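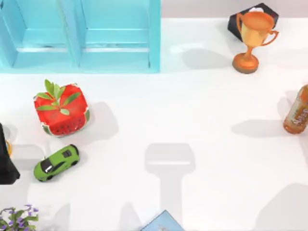 4 May 2024

Finished the second pass through the Drutska burial society ledger. 73 leaves, of which 56 carry legible entries. The rest are blank or too faded to read without better light. The main hand is Yiddish in a square, upright script; a second hand takes over in February 1911 and switches to English for the sums only.

Dues were collected at the door of the Costa hall until the congregation bought its own building. The purchase price does not appear. There is a loan of $300 from the Ulora lodge, repaid in four uneven parts, and the last part is entered twice. I have transcribed both lines and flagged the second.
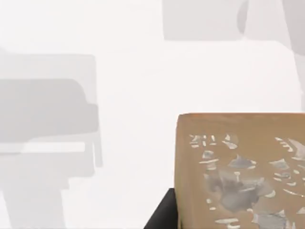

Spelling of the home town is a problem. I count Drutska, Drutzka and one Drutsk, sometimes on the same leaf. The index will use Drutska throughout, with the variants in a note. Family names stay as written.

Went back to the plot register from Modmont cemetery to match it against the ledger. It lists 60 graves in the society section. Nine have no matching dues entry. Four of those are infants, who were not charged. The other five may have been paid for by the city congregation, whose minute book I have not seen.

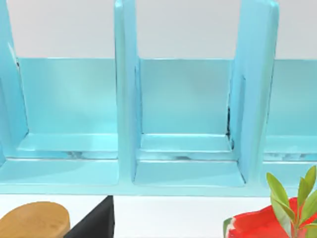

Hebrew dates converted up to leaf 40. Two fell after sunset by the text and had to be moved forward a day. Still to do: leaves 41 on, the loose receipts, and a letter to the archive asking for the minute book.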